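Home | Issues | Articles | For Authors | Search

4. Where the snacks live: shared tables and who eats from them

I'll admit I came to this bit of the study sideways. I'd gone to Tindgate to ask people about their lunch breaks, and they kept wanting to tell me about biscuits instead. By the second week I'd given in and rewritten my questions (my notebook from that month is mostly crumbs and arrows).

We had 50 people across the two sites, Tindgate and Prakcombe, and each of them kept a snack diary for 3 weeks. Nothing fancy, just what they ate, when, and where they'd picked it up. The "where" column is the one I got excited about! People who walked past a shared table on the way to the kettle wrote down far more small, unplanned bites than people whose table was tucked round a corner, and they were also much vaguer about them. "Something salty" came up a lot. So did "one of those, maybe two".

Prakcombe moved its table halfway through, which we hadn't asked for and which made a mess of our plan, but I was secretly pleased. The diaries changed within days. Fizzy drinks dropped off first, then crackers, and sweets hardly budged at all, so I suspect those were coming out of desk drawers.

What's put out in what matters too, I think, though I'd want a bigger study before I said so loudly. Drinks stood up in rows were easy to remember and people logged them well. Packets from a basket got forgotten by teatime. Figure 2 has bottles on a tiered rack, with a basket and trays set out near them.

Figure 2. Bottled drinks on a clear rack, with packaged food in a basket and a tray.

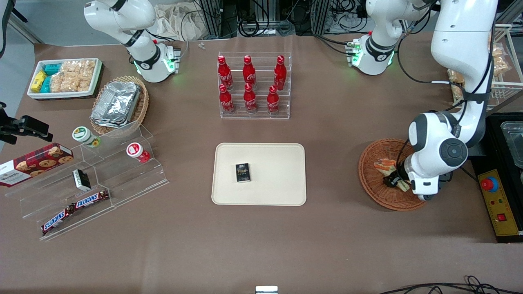
Nogueira wrote back on the draft that the diaries can't tell hunger from boredom, and that a mood column would have cost us very little to add.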